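Divgate Home Forum > Kitchen > Food storage

Pantry moths keep coming back after two cleanouts

Posted by batus_lowerflat, 29 July 2022

I have Indian meal moths in a ground floor kitchen and I need a procedure that ends it. First cleanout: emptied the pantry cabinet, threw out flour and rice, vacuumed. Moths were back in under a month. Second cleanout: same, plus vinegar on the shelves. Same result. I now have a Berisha pheromone trap on the top shelf, and it had 13 moths on it this morning.

What is still in the kitchen: cereal in the original boxes, pasta in bags, dried beans in screw-top jars, spices, and a bag of birdseed in the hall closet. No webbing that I can see in any of it. Is vinegar doing anything? Do I need to spray?
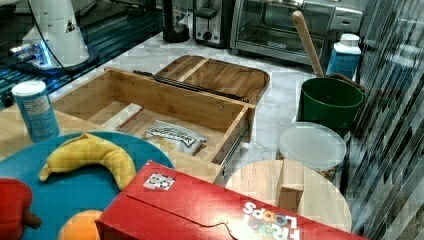

skutarthorpe_miller
Accepted by poster

Vinegar does nothing to eggs. Do not spray insecticide on surfaces that hold food. The traps catch males only, so they measure the problem and do not fix it.

Start with the birdseed. It is the usual source and it is in a closet you did not clean. Bag it and put it outside today, then check the closet for cocoons along the ceiling line.

Cardboard cereal boxes are not a barrier. The tab closure leaves gaps, and young larvae will get through thin liners or through the folded top of an opened one. Screw-top jars are better but not certain, as larvae can follow the thread if there is no gasket.

Procedure:

1. Freeze everything dry that you intend to keep. 0 °F for seven days, counted from when the center of the package is frozen. Large bags take an extra day.

2. Throw out anything with webbing, clumping, or frass. Take it out of the house the same day.

3. Remove shelf liners. Pull the shelf pins and vacuum the holes with a crevice tool. Larvae leave the food to pupate, and pin holes, hinge cups, and the back edge of the shelf are where they go.

4. Wash shelves with hot water and detergent, then let them dry fully before anything goes back.

5. Check flat items that lean against a wall or a backsplash and rarely move. Lift trays and boards and look at the back and the lower edge. A wood board gets scrubbed, rinsed, and stood on its edge to dry with air on both faces.
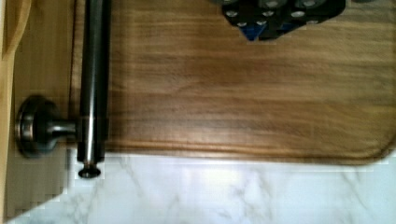
Do not put wood in the dishwasher or the oven to kill eggs. It will warp or split, and a scrub removes them just as well.

6. Repack into containers with a silicone gasket. Label each with the date it left the freezer.

7. Replace the trap and log the catch weekly. Expect a few stragglers from cocoons you missed. If the count is not falling by the end of August, there is a second source. Keep the log going for 90 days after the last moth.

berisha_trap_user

Agree with the freezer. Mine turned out to be in a box of dog biscuits so check pet food too. I paid for 300 bay leaves in bulk because a site said they repel moths. They did not. The moths sat on them.

tilegrout1400

Just use vinegar, worked for me. Also keep the lights off at night.

Comment from skutarthorpe_miller: Vinegar is fine as a cleaner. If it worked, the vacuuming and the discarded food did the work. Lights make no difference to larvae inside a package.

Comment from batus_lowerflat: Birdseed was full of webbing once I got to the bottom of the bag. It is outside. Cereal and pasta are in the freezer now, beans go in next week when there is room.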